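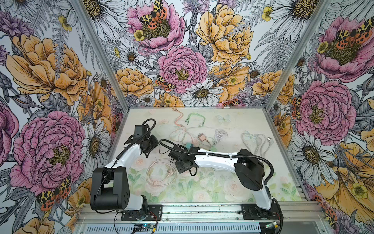

About Jaterora Grappling

Jaterora is a grappling club and a small event organizer in the town of Gerkside. We teach wrestling and submission grappling to children, teenagers and adults, and three times in a year we hold our own tournament, the Zisstead Open.

The club began with one evening class in the old gymnasium on Hinds Street. We had 20 members and a set of mats which we must roll up after every training, as the badminton players came at eight. Today we have our own rooms and 99 members on the list, and the mats can stay on the floor.

What we teach

Beginners start with the foundation course. It takes three months and a new one opens in January, May and October. In this course you learn how to fall, how to hold a position and how to tap in good time. Sparring comes in the second month, first from the knees and later from standing. No experience is needed and we do not ask anybody to compete.

After the course you can join the general classes in the evening. The competition group trains in the morning at 6:30 and it is by invitation of the coaches. Children have their own classes, divided by age and also by weight, which the parents sometimes find strange but it makes the games more fair.

The Zisstead Open

Our tournament is without the gi and accepts athletes from any club. The last edition had 56 competitors in the adult divisions. Matches last six minutes, with points, and in the finals we have overtime. We try to publish the brackets on the evening before, and every athlete gets at least two matches, also if the first one is lost. Many people drive a long way to Gerkside and we think that one match is too little for such a trip.

Our referees come from outside of the club. This costs us more, but we had complaints in the first years and they were right.

How to visit us

You are welcome to watch a class before you decide. Please come ten minutes earlier and take off your shoes at the door. The first training is free of charge. For it you need shorts without pockets, a close-fitting shirt and short nails. Mouthguards can be bought at the desk.

The entrance is from the yard side, next to the bicycle stands. Parking is possible in the yard after 5 p.m.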